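Bench and small parts check, April round
Langate workroom, back bench
Filled in by Sólveig Dalsgaard

I do this one with a mug of tea in the other hand, so forgive the wandering. The boxes are the same as last time, I've just written more next to them because two people asked me what "satisfactory" meant and I couldn't really tell them.

1. Floor clear under and in front of the bench
OK. Swept before I started, which is cheating a bit, but I'd rather sweep than write it up. One washer under the stool and a lot of pencil shavings.

2. Walkway to the back door
OK, after I moved the Caren delivery. Two boxes had been left exactly where you'd want to put your feet in a hurry. They're on the low shelf now, labels outwards. Please leave them there!

3. Lighting over the bench
Mostly OK. The left-hand tube takes a while to wake up and hums when it does. It's bright enough to work under, and bright enough to find a dropped grub screw, which is my own private test. I've put in for a new starter.

4. Sockets, leads and plugs
OK. All leads looked at end to end, no splits, no tape. The soldering iron lead has been wound round its stand again. Let it hang loose, please, it's going to crack at the plug if we keep doing that.

5. Extension lead
NEEDS ACTION. It was coiled up tight and in use. Uncoiled it myself, but it's too long for the job and somebody will coil it again by teatime. A shorter one is on order from Dmytriv.

6. Eye protection
OK, though the pair in the top tray is so scratched you might as well wear a jam jar. Binned and replaced. There are spare pairs in the cupboard by the sink, so nobody needs to share.

7. Hand tools
OK apart from the big adjustable spanner, which has a chewed jaw and slips. I've tied a red tag on it and put it on my desk. If you've come looking for it, that's where it is, and no, you can't have it back.

8. Bench vice
OK. Tight to the bench, jaws line up, handle doesn't drop on your knuckles any more (new rubber ring, very pleased with it).

9. First aid box
OK. Plasters topped up. We get through an alarming number of the small ones and none of the large, so I've changed the order to match.

10. Fixings stock
OK on the count. I had 3,806 on the sheet from last time and 3,250 now, nuts, bolts and washers all lumped together, and the difference matches what went out on the Harkano shelving job. It took me most of an afternoon and a whole packet of ginger biscuits. I do think we could weigh them next time.

11. Small parts put away in drawers
COMMENT. This is the one I always end up nagging about. The clear drawers are a lovely thing, you can see what you've got without opening every single one, but they only work if the bits go back in them. Loose nuts on a worktop roll off, get trodden on, or end up in the wrong drawer when somebody has a kind-hearted tidy. It's the last one that worries me most, as a nearly-right nut on a thread will go on for a turn or so and then jam, and people reach for a bigger spanner. So: if it's out and you're not using it this minute, it goes back. If you don't know which drawer, there's a saucer on the windowsill for orphans, and I sort that out when I lock up.

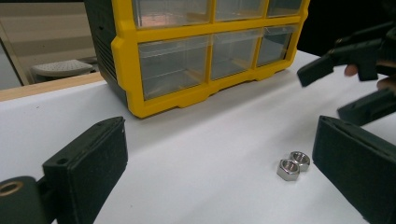
Sólveig, could we have the thread size written on the front of every drawer? I can tell a nut from a washer through the plastic, but I can't tell one size of nut from the next without trying it on a bolt, and I'm sure that's how they get mixed. Happy to do the labels if you tell me what to put. Oleksa

Yes please, and thank you! Size first in big letters, then what it is, and stick them low down so they don't cover the contents. I'll leave the thread gauge out for you. I've added it as an action below.

12. Drawers close fully and organisers stand steady
OK. I gave everything on the bench a gentle shove and nothing rocked. If a drawer sticks, take it right out and look behind it before you force it, there's usually a screw that's hopped over the back.

Actions
Starter for left-hand tube: me, asked for.
Shorter extension lead: me, on order.
Adjustable spanner: replace, don't repair.
Drawer labels: Oleksa, with the gauge, before the next count.
Saucer on windowsill: to be emptied by me, but do have a look through it first if you've lost something.

Next round in May, same bench, probably the same tea.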